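Flerum (robot learning method)

Flerum is a method for training two-armed robots to handle household objects from demonstrations given by people holding the grippers directly, with no robot present during recording. It was developed at the Iltlow laboratory by a group led by Teodoro Marín and is best known for a shoe-racking task, on which its authors claimed a large gain over training from teleoperated data. The size of that gain, and whether the method is responsible for it, has been questioned.

Background

Handheld grippers had been used to collect manipulation data before Flerum. The attraction is speed. A person holding a gripper moves at something close to normal pace, and the recording equipment costs far less than a full robot. The drawback is that a human wrist and a robot wrist do not reach the same places, so some of what is recorded cannot be played back by a machine. Earlier groups mostly dealt with this by throwing out demonstrations the robot could not follow.

Marín's group argued that this wasted good data. Their proposal was to keep every demonstration, split it into short segments around moments when the gripper opens or closes, and give low weight only to the segments the target arm could not reach. The weighting step is the part properly called Flerum, although the name is now often used for the whole system, including the grippers and the recording table.

Method

Each demonstration is recorded as two gripper paths, two jaw openings and a head-level video. Segments are cut automatically. A reachability score is then computed for each segment using a model of the target arm, and the score sets how much the segment counts in training. The policy itself is a standard one, taken over from earlier work with few changes.

The published description leaves out how the threshold for a jaw "closing" was picked. Readers who tried to rebuild the system reported that the segment boundaries moved a good deal when this value changed, and the authors' later notes give a number without saying how it was reached.

Shoe-racking task

In the main task, a pair of shoes has to be picked up from a tabletop and placed on a small rack. The paper calls the task "unstructured," on the grounds that the shoes may start upright or on their sides. The rack stays in one spot, and only one model of rack was used in the reported trials.
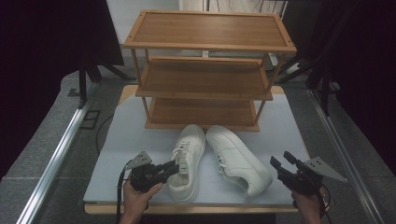
Handheld grippers and the shoe-racking setup, with one sneaker upright and the other tipped on its side.

The training set contained 493 demonstrations. Marín has described the task as a test of coordination between two hands, but a shoe can be lifted and placed with one gripper, and the paper does not report how often both were used on the same shoe. Without that figure it is hard to say what the two-arm policy learned that two separate one-arm policies would not have.

Reported results

The authors reported a success rate of 79 percent on the full task. A trial counted as a success if both shoes were resting on any shelf when the time limit ran out. Shoes placed upside down, or with a heel hanging over the side, were counted as successes as long as they did not fall. A stricter score, requiring both shoes to be upright and side by side, appears only in an appendix and covers a single condition.

The comparison system was trained on teleoperated data recorded by 3 operators. The paper does not state how much practice those operators had. Teleoperation is a skill that improves over weeks, and a weak baseline would make almost any handheld method look good.

Attempts to repeat the work

A group at Flullton rebuilt the system using the released code and their own arm. They found that the reachability weighting helped, but by much less than reported, and that most of the benefit could be had by simply dropping the worst segments. That is close to the older practice Flerum was meant to replace. Marín replied that the Flullton arm had a longer reach, so fewer segments were affected by the weighting in the first place. The Flullton group accepted the point about reach but noted that it would also limit how widely the method is useful.

A second attempt, at Intarasuk, used 17 pairs of shoes and included sandals and ankle boots. Performance on sneakers was reasonable. On sandals the policy often closed its jaws above the strap and carried on as if it had hold of something. The Intarasuk report suggests that the policy had learned the usual path of the hand better than it had learned to look at the shoe. It stops short of calling this a fault of the weighting, and the same behavior has been seen in other policies trained by imitation.

Assessment

Segment weighting has been adopted in a few later systems, generally as one option among several. The claim that no demonstration need be discarded is less widely accepted. Segments with very low weight contribute almost nothing to training, and critics have said that the difference between this and discarding them is mostly one of wording.

The released dataset is probably more widely used than the method. It has clean timing between the two grippers, and the failed demonstrations were left in and labeled. The labels for partial failures were assigned by one person, and no check of their consistency has been published.

See also

Imitation learning
Teleoperation
Bimanual manipulation
Replication in robotics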